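Gripper comparison, minutes, December

Matters arising: the Handholm fingers are back on the arm. The Risgate pair stay in their box until Zsolt Győri finds the right bolts, an action carried over for the third meeting.

Item 2, soft goods. Agreed that bread is harder than the brochure suggests. Zsolt wants less closing force; the rest of us want lunch.
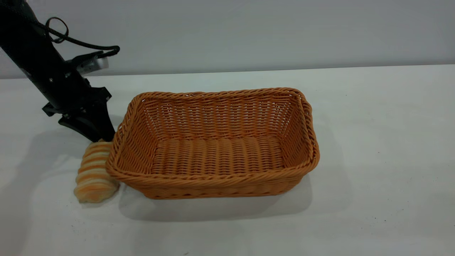
Bread roll and basket task, gripper beside the basket.

Item 3, controller. Notero settings to be frozen before any more comparing — last month's were changed twice and written down once. Zsolt to keep the log.

Next meeting at 1000.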